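Open Day at the Deltirow Training Kitchen
2024-06-02
Print this page | E-mail this page
Shares: 9 | Comments: 0

The Jumach catering school opened its Deltirow building to visitors this weekend. We got there early and joined a tour that took in the bakery, the cold store and the service area. The bakery has 60 lockers outside it and smelled of yeast. No samples, unfortunately.

I spent the most time at the glass polishing counter, a white worktop with a sink let into it and a pale gray brick wall behind. The work is done by hand with a blue cloth, over a brown tray.
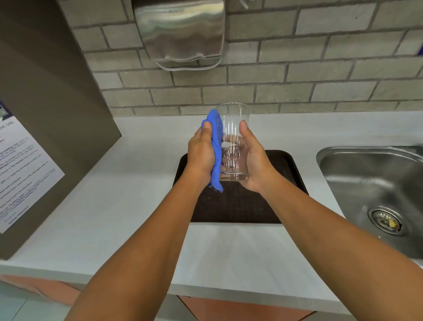 The school sets up for dinners of up to 116 guests, and a guide told us every glass gets a wipe before it goes to the table. Students hold it up to the window afterward and check the rim for lint. I asked about the cloths and was told they are washed without softener - it leaves a film on the glass.

Straight tumblers are what beginners start on. Stemware comes in October, once they have stopped twisting the base.

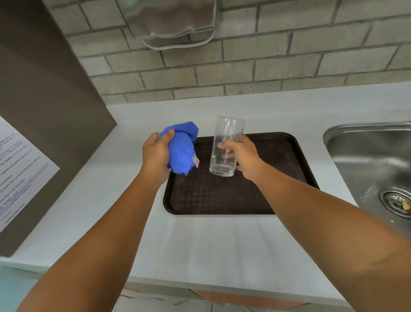
Lunch was soup and bread in the Irkier room, which seats about 80 and was nearly full by noon. The line moved slowly but the soup was good. Parking is behind the Ahn building - follow the side road, as the front gate stays locked on weekends.

E-mail this page to a friend | Print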